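**Halonen takes the Andrade travel grant**

Minttu Halonen, a second-year master's student in transportation planning, has won this year's Andrade Travel Grant, which pays for one student to go somewhere and look hard at buses. She will spend six weeks in Uvport starting in February, when the weather there is said to be at its most educational.

Her thesis is on timed transfers, the moment when two routes are supposed to meet at the same stop and let people change from one to the other. Uvport has 18 of these meeting points on its network. Halonen logged 2,002 transfers at our own downtown hub last fall, with a clipboard and a thermos, and found that the Route 20 driver and the Route 50 driver have quite different ideas about what "hold for connection" means. Both, she notes, were very polite about it.

"I missed a few myself while writing down that other people had missed them," she said. "Those are in the appendix."

Her advisor, Lieselotte Hinrichs, called the proposal the clearest she has read in years and then returned it with four pages of notes. The selection panel was Hinrichs' colleague Vilho Karppinen and last year's winner, Leena Kallio, who went to Plelby to study park-and-ride lots and came back with strong views on gravel. Kallio has promised to hand over her rain jacket and her spreadsheet template. The jacket is the one in better shape.

The grant covers airfare, a room and a local transit pass. It doesn't cover taxis – a rule that goes back to the first winner, whose receipts are still spoken of in the business office. Halonen will send a short report each week and give a lunchtime talk when she gets back. Sandwiches will be provided, subject to the usual race for the ones without egg.

While in Uvport she will have a desk at Geleck, the consulting firm that draws up the city's timetables. Frøydis Strömberg, who runs the scheduling group there, has offered her a full year of arrival data and a chair by the window.
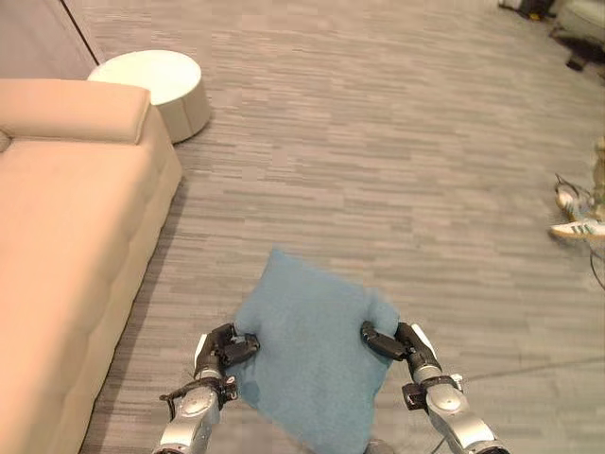 Can undergraduates apply for the next round?

Juniors and seniors can, as long as they have a faculty advisor and a project that can be done in six weeks. Proposals are limited to two pages, and Karppinen has asked us to mention that shrinking the margins doesn't fool him. Forms are at the front desk, in the tray under the old bus maps.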